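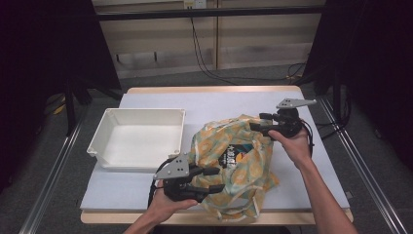 Doblar bolsas para que aprenda otro

Llegué a la nave de Kukititz a las siete de la mañana con la idea de ver robots y me pasé la primera media hora viendo a gente pelearse con bolsas de tela. Bolsas de las finas, de esas que llevas hechas un gurruño en el fondo del bolso y que no hay manera humana de dejar planas (yo tengo un cajón entero en casa, no me juzguéis).

Kukititz prepara pedidos para tiendas de regalo: mete la bolsa doblada en su caja, la caja en otra caja y a correr. El doblado siempre se ha hecho a mano y siempre ha sido el puesto que se rifaban al revés. En un día bueno salen 1400 bolsas, y quien ha estado ahí una campaña de Navidad te enseña las muñecas antes de darte los buenos días.

Desde marzo, 12 personas de la plantilla pasan parte del turno en lo que llaman el proyecto Sarantis. Se sientan a una mesa, cogen una pinza en cada mano y hacen con ella lo mismo que antes hacían con los dedos: agarrar, estirar, buscar el asa, doblar. Las pinzas registran el movimiento y con eso se entrena la máquina que algún día hará el trabajo sola. Algún día, me repetían todos con cierto retintín.

Me dejaron probar, claro. ¡Qué desastre! Una no sabe lo lista que es la yema de su dedo índice hasta que se la cambian por una almohadilla negra. Se me escapaba la tela, cerraba tarde, doblaba el asa hacia dentro. La mujer que me enseñaba llevaba nueve años doblando y lo hacía sin mirar casi: con una mano pellizcaba una esquina y tiraba de ella hacia arriba, y con la otra ya iba a por el siguiente pliegue. 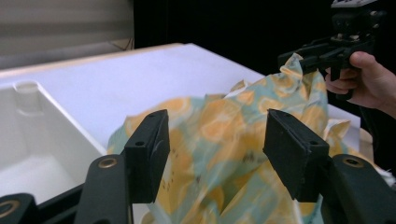
Número 7 · Página 2

«Primero levantas un pico, y luego ya ves lo que tienes debajo», me dijo. Apunté la frase porque me pareció que ahí estaba todo el oficio, y también porque me daba vergüenza seguir intentándolo delante de ella.

La pregunta incómoda la hice en el comedor, con el café. ¿No os da cosa enseñarle el trabajo a quien os lo va a quitar? Hubo de todo. Una chica joven me contestó que por ella se lo podía quedar mañana mismo, que lo que quería era pasar a control de calidad. Un compañero suyo, más callado, me dijo que le habían prometido recolocación y que la tenía por escrito, y que aun así dormía regular. Otra se reía: le hacía gracia que, después de tantos años oyendo que aquello lo hacía cualquiera, ahora le pidieran repetirlo despacio y le pagaran un plus.

Lo del plus tiene su miga. En Wundonura, la planta hermana, arrancaron antes y sin él, y la cosa acabó con la gente negándose a coger las pinzas durante dos semanas. En Kukititz tomaron nota: turnos cortos de registro, descansos de verdad y el complemento en nómina desde el primer día. También se discute de quién son esos gestos grabados, si de la empresa o de Parnness, que pone el software, y los trabajadores quieren que en el próximo convenio conste que algo tendrán que decir ellos.

A mí me sorprendió cuánto hablaban ahora de su propio trabajo. Discutían si el asa va antes o después del segundo doblez, que si la tela con mucho estampado engaña, que si las zurdas empiezan por el otro lado. Una encargada me confesó que llevaba años allí y no sabía que hubiera tantas maneras de doblar la misma bolsa.

La máquina, por cierto, todavía va lenta. La vi intentarlo antes de irme y dejó un bulto bastante parecido al mío. La señora de los nueve años lo cogió, lo sacudió, lo dobló con los dedos en un suspiro y lo puso en la pila.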